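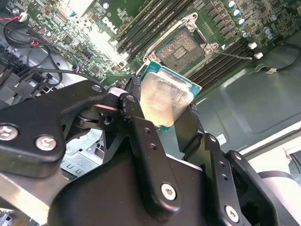

Karthikeyan Hegde, commenting on our first draft, wondered if repair skills fade as fast as people fear, and that question shaped this whole section!

4.2 What learners kept

We went back to the 119 adults who finished the Skivine evening course in desktop repair and asked them to explain, in their own words, how a processor sits in its socket.
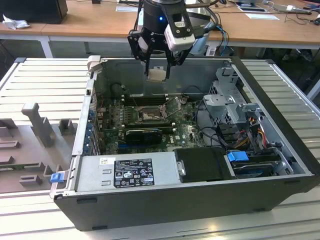

Their answers were a delight to read. Many had gone on to fix machines for relatives (one had started a small repair table at the Kobori library), and they remembered far more than our August pilot led us to expect. Holmgren and Engström coded all 3,304 statements by hand, scoring each learner out of 100.

Figure 4. A processor held above an open desktop case.

Older learners did especially well on the order of steps, a result we had not predicted and would love to see tested again.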